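Can a robot do the laundry yet, start to finish?

Asked by Roxana Bucur in Home > Chores and gadgets
69 views, 3 answers

We are a family of 6 and I reckon I spend half my life moving clothes from one place to another. I keep seeing clips of robots folding T-shirts and my eldest swears we'll have one by the time he leaves school. Is there anything that can take clothes out of a basket, sort them, put them in the machine, hang them up and fold them? Or even just two of those? I don't mind if it's slow. I do mind if I have to stand next to it.

Answer from Anas Lamrani (accepted)

Start to finish in an ordinary house, no, not that I've seen. But the bits in between are getting really good and I find it thrilling to watch!

Folding is what you see most in clips, and it's often one flat towel or shirt on a clear table with good light. The part I'd watch is picking up. A plate keeps its shape, so a robot can work out where the edges are. A jumper in a heap has no shape at all -- the sleeve you grab might belong to something three layers down, and then up comes half the basket with it. People sort that out by feel without thinking. A gripper with two stiff fingers has to do most of it by looking.

Then there's the house. A workshop floor can be kept clear and the basket can stand on the same mark every day. At home it's wherever you put it down, with shoes all over the tiles and the kids' bikes parked by the door. I like seeing arms tried out in places like that far more than on a bare bench, and a dark garment half over the rim of a full basket is a lovely hard test: folds everywhere, very little contrast, other clothes packed in underneath.
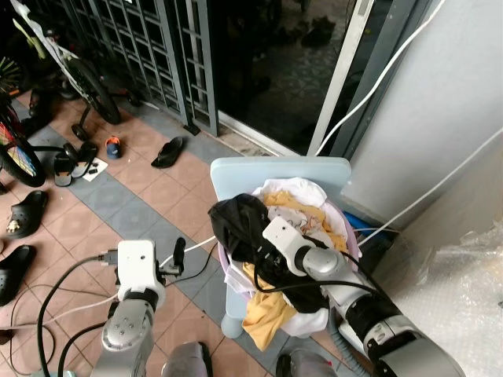

Bouchra Ait Brahim: Agree on the picking up, but I'd say sorting is closer than you make it sound. Whites from darks is only colour, and it doesn't matter if it takes 50 tries as long as it happens while I'm asleep. Delicates are another story. I wouldn't trust one with anything wool.

Anas Lamrani: Fair point on colour! Wool I'd keep well away too. Labels are tiny and usually inside out.

Answer from Godfrey Makori

No. Get a second basket and make the kids sort their own. Cost me 5 quid.

Answer from Fouad Cherkaoui

Depends what you call a robot, a washer dryer already does two of your jobs if you count washing and drying. We have one and it's fine, bit hard on towels. Still have to empty it yourself though, and the folding is what I hate. If one ever comes out that only pairs socks I am first in the queue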